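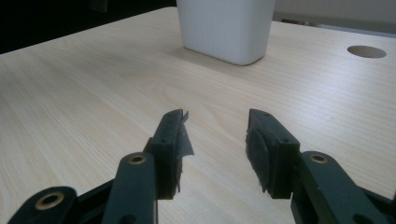
Página 3

diciembre de 2019
Por Celeste Neves

Incidencia 867 – la balanza del almacén no cuadra con el registro de cosechas

Hola otra vez. Abro esta incidencia nueva y dejo cerrada la anterior, porque aquella iba de las cuotas de riego y me han dicho (con razón) que no mezcle. Os cuento lo que nos pasa en Villmont y voy añadiendo por debajo lo que vaya probando, que luego se me olvida y me toca repetirlo todo.

El problema: cada familia trae su grano al almacén, lo pesamos, y el programa Vutovex apunta los kilos y calcula cuánto se queda de reserva para semilla y cuánto se puede vender. Hasta febrero iba perfecto. Ahora el total del libro de papel y el total de la pantalla no coinciden, y siempre sale menos en la pantalla. En la última entrega de mijo nos faltaban unos 200 kilos. ¡Que es mucho mijo! Con eso come una casa una buena temporada, y claro, la gente pregunta.

Lo primero que pensé fue en la balanza. La nuestra es la Lunder de plataforma, la vieja, y ya sabéis que se pone tonta cuando el suelo no está nivelado. La moví junto a la puerta, la calcé bien, la puse a cero y pesé el mismo saco varias veces seguidas. Siempre lo mismo. Luego pesé ese saco con la romana de colgar que tenemos para los corderos y la diferencia era una miseria, nada que explique el agujero. Así que la balanza, de momento, queda absuelta.

Lo segundo, las tablets. Tenemos dos para apuntar, y una se queda sin cobertura en cuanto entras al fondo del almacén. Sospechaba que lo apuntado sin señal se perdía por el camino. Hice la prueba: apunté una entrega inventada en modo avión, salí al patio, esperé a que sincronizara y ahí estaba, tan campante. La borré después, por si alguien la ve en el historial y se asusta.

Añadido, al día siguiente. He hablado por teléfono con Faustine Poulain, de vuestro soporte, que tuvo una paciencia conmigo que no veas (llamé dos veces y la segunda con el tractor en marcha al lado). Me pidió que exportara la lista completa de entregas y que la comparase con el libro línea por línea, sin mirar totales. Me llevó toda la tarde y dos cafés, pero apareció algo: hay 13 entregas que en el libro están separadas y en Vutovex salen una sola vez. Todas son de familias que comparten apellido. Por ejemplo, los dos hermanos Neves, primos míos, trajeron mijo la misma mañana, uno detrás de otro, y casi los mismos kilos. En pantalla sólo sale uno.

O sea, que el programa cree que es un duplicado y se lo come. Faustine me explicó que hay una opción que se llama «Unir entregas repetidas» y que la actualización de febrero la dejó marcada de fábrica. Yo no la había visto en mi vida, está en Ajustes, dentro de Almacén, abajo del todo, después de lo de las unidades de medida. La he desmarcado en la tablet de la puerta. En la otra no me deja, me sale el mensaje «No tiene permiso para cambiar este valor» aunque entro con el mismo usuario.

Añadido. Lo de la segunda tablet era que tenía la versión vieja. Actualicé (tardó una barbaridad, la conexión aquí es la que es), volví a entrar y ya me dejó desmarcarla. Después metí a mano las entregas que faltaban, con la fecha en que se hicieron y una nota que dice «recuperada del libro». El total del mijo ya cuadra. El del maíz también. El de los arrozales no del todo, me bailan unos kilos, pero ahí me parece que es cosa nuestra: hay una hoja mojada en el libro y un tres que podría ser un ocho. Le preguntaré al que lo escribió.

Me quedan estas dudas, si alguien me las contesta se lo agradezco:

Una – al meter las entregas a mano, ¿se recalcula sola la reserva de semilla? Yo sigo viendo la cifra de antes, y con ella repartimos los sacos en primavera.

Dos – ¿se puede hacer que el programa avise antes de unir nada? Con un cartelito que diga «esto se parece a otra entrega, ¿seguro?» me conformo.

Tres – los recibos que ya imprimimos con el total malo, ¿los anulo o imprimo otros encima? Hay quien los guarda para pedir el adelanto del abono y no quiero líos.

Último añadido por hoy. Faustine me ha contestado a la primera: hay que pulsar «Recalcular campaña», no se hace solo. Lo he pulsado y la reserva ha subido como esperaba. Las otras dos las pasa al equipo de programación. Dejo la incidencia abierta hasta que me digan lo de los recibos, y mientras tanto seguimos apuntando también en papel, que menos mal que no lo habíamos quitado.

Soporte Vutovex · Contacto · © 2019 Poulain · Volver arriba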